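PLANT BIOLOGY FOR GARDENERS - HANDOUT 4
Unarby evening class, tutor Marleny Paucar

Stems and leaves tonight. Roots were last time - if you missed it, ask Ulises Montoya for the sheet, he has spares. Bring a hand lens if you own one. Notes are brief, fill in the rest as we go.

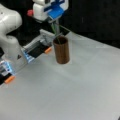
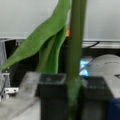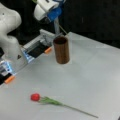

What a stem does. Holds the leaves up to the light, moves water up, moves sugar about. Two sets of tubes for this. Xylem - water and minerals, roots to leaves, dead cells when mature, basically drainpipes. Phloem - sugars, up or down depending on where they're needed, living cells. In most garden plants the two sit together in bundles, arranged in a ring. In grasses, lilies, maize the bundles are scattered. The thick olive-green stem in the middle picture is a good reminder that stems can be green as well as leaves - green means chlorophyll, so a young stem makes a bit of sugar too. Woody stems lose this as bark forms. Scratch a twig in March and you often find green just underneath, the old test for wether a shrub has come through winter.

Leaves. Flat and thin = lots of surface, short distance for gases to travel. Upper skin has a waxy coat. Lower skin usually has most of the stomata (pores, one is a stoma). Each has two guard cells. Full of water, they bow apart and the pore opens. Short of water, they go slack and it shuts. Trade-off: open pore lets carbon dioxide in but lets water out.

Hairs. Some leaves have them, some don't. They trap still air and slow water loss, some put insects off. Think lambs ear, sage, tomato. Compare with holly - no fuzz, thick wax, same problem solved differently.

Wilting. Soft parts are held stiff by water pressure in the cells (turgor). Lose the water, lose the stiffness. Hot afternoon wilt that recovers by evening - usualy fine. Still limp at breakfast - check the soil, dry or waterlogged, both do it.

Practical, bench by the window. Celery in coloured water, 13 sticks, one each. Cut across, find the dots, draw them. Label xylem. Then cut lengthways and follow one strand.

Homework - one leaf from home, both sides drawn, note where the veins stand out most. Reading is the Vakulenko chapter on transport, skip the equations.

Next time: flowers. Covthorpe room again, same door.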